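July, notebook 2, bench lamp rebuild, cont.
started 8:40, no coffee yet

Picking up from where Jayanthi left off. Goal for this week is still the same: get the Arnstead bench lamps back in service with bulbs we can actually buy, and stop having parts for them spread over three tables. Got the white table cleared down as far as I could. Gloves on for all handling, Elango's rule, and he is right, the white parts pick up fingerprints like crazy.

Bulbs first. The plastic dome ones, screw base. Checks as follows, doing these in order for each one and not skipping around like last time:
- look at the contact at the end of the base, any pitting or scorch = out
- wiggle the base against the housing. any play = out
- read off the print on the neck, write it on the tag BEFORE it goes anywhere (need the magnifier for this, print is tiny and grey, who thought of that)
- then into the test socket

Lay them down on the side, do not stand them on the dome. They roll in a curve and stop, mostly.

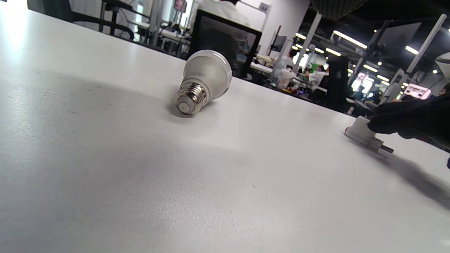 Two tags from the first lot had no wattage on them so those go round again. My fault, I was doing them while on the phone with Mudaliar about the order. They can do 30 more of the same bulb but want an answer by the end of the month. Told them Rasa decides. Rasa if you read this, please decide.

Plugs. Keep anything with a bent pin OUT of the good tray even if it looks like it would straighten. Valentin straightened one in spring and it was fine for a week and then it wasnt. Pins get wiped w/ a dry cloth, no alcohol on the colored bits, it takes the color off.

Light on this table is bad for inspection btw. Glare in one corner, shade across the middle. Tried turning the base toward the window side, a bit better. Could move the table or get a proper matte mat for it. The surface is all scuffs anyway and I keep mistaking specks for dirt on the parts. Asked Chandrasekhar if Plorier still has the gray mats, he thinks yes.

11:15
Printed parts. These are the white blocks, and the thing I care about is the holes. Going by the drawing the mounting holes on the wide face have to be clean all the way down or the screws bind and you crack the face trying to force them. Had one crack yesterday, sounded like a knuckle. So:
- hold it up to the light, look into every hole
- if one looks shallow, don't assume it is a blind hole, compare with the drawing
- clean out strings with the hand reamer, a quarter turn at a time, NOT the drill
- edges are fine as printed, leave them, no sanding

Finish is a bit grainy on all of this batch. Cosmetic, dont care. If Masia reprints we could ask for finer layers but it took them 43 hours for the whole set as it was and I'd rather have the parts.

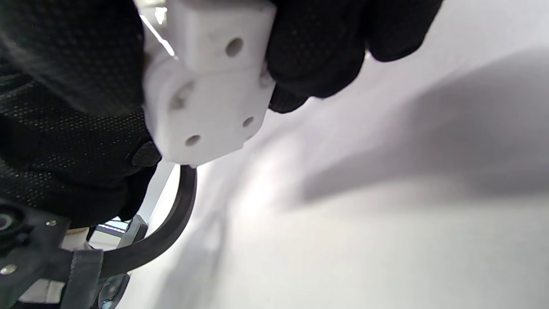

Cable bends: keep them loose. A gentle arc coming away from the part, no zip tie within a finger's width of the exit. Jayanthi had a good point that the thick cable fights you if you bend it right at the end, so let it go where it wants first and then fix it further along. Write that on the build sheet, I keep forgeting.

Screws: run out of the short ones around lunch. Used the long ones with a washer on one part only, marked it with tape, swap back when the order is in.

Quote for doing all the lamps new came in at 2,380, in the blue folder. Not doing that unless the reprint goes wrong.

To do:
- magnifier back to Elango's desk (!!)
- re-tag the two bulbs
- short screws, get two bags not one
- ask Plorier re mats
- drawing says rev B on page one and rev C on page three, find out which
- Rasa: bulbs, yes or no

Stopping at 4:30, reamer is in the top drawer with the tags.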